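Saturday, July 22, 2023
By our arts reporter, Wenbridge

The Okeck Singers never meant to take on a school. They'd been rehearsing in the hall next door to one, that's all, and in January the head put her head round the door and asked if anyone could teach 14 children to sing in parts.

"I said yes before I'd thought about it," says the choir's musical director, over very strong tea. "Then I went home and panicked a bit."

No budget. No piano either, not at first. The school's had been sold, so they started with a pitch pipe and clapping games. Ten weeks in, the group did three songs at the Wenbridge spring concert, 200 in the audience.

"One lad had refused to open his mouth untill the week before. He came in a bar early, very loud. Best thing in the whole night."

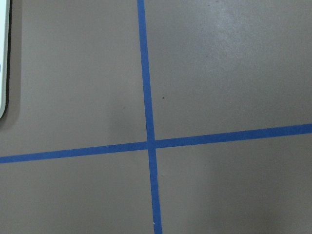

Money is the next thing. A bucket collection at the door raised £1,673, more than the choir takes for its own concerts. Most of it has gone on sheet music and a second-hand keyboard. The rest is for a coach to the Rastogi festival in the autumn, if they get a place.

Do the grown-ups mind sharing? "A few grumbled. Tuesdays are louder now. But two of the altos come early to help, and we've had parents asking to join us. Tenors, even! I'd have settled for one tenor."

What they'll sing at the festival isn't fixed. The children want a sea shanty, all the verses. The director wants something slower, with with a proper second line.

"We'll end up doing the shanty," she says, hunting for her keys. She's late for rehearsal.

Last updated: 4.15pm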